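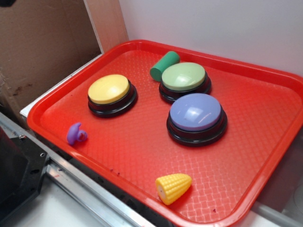 Rimbridge school meals to move to single kitchen

School lunches in Rimbridge will be cooked at one central kitchen starting in November, under a plan approved by the school board in April 2021.

The district now runs 12 kitchens, most of them in buildings put up before the 1970s. The new plan closes all but the one at Daza Middle School, which will be enlarged and given new ovens, cold storage and a loading dock. Meals will be cooked there in the morning and driven to the other schools in heated carts.

Rimbridge schools served an average of 2,406 lunches a day before classes went remote last spring. The average is now 1,461, with many older students still attending only part of the week. The district said the Daza kitchen is being planned for the higher number.

Fustov, the company that has supplied the district's food for the past two school years, will stay on under its present contract. A second firm, Fitus, was hired to design the kitchen and will oversee the building work, set to begin when classes let out for the summer.

Kitchen workers will be offered jobs either at Daza or in the serving lines at their present schools. The district said it does not plan layoffs, but some workers will have their hours changed, and those starting at Daza will need to report by 5:30 a.m. Talks with the union on the new shifts are still going on.

Several parents who spoke before the vote asked how long food would sit between cooking and serving. The district said the longest drive is to the elementary school on the north side, and that no meal would be held for more than 2 hours. Meals for students with allergies will be packed and labeled separately at Daza.

Menus for the fall will be posted on the district website in August. Lunch prices will stay the same through the end of the next school year. Breakfast is not affected by the change and will still be prepared at each school.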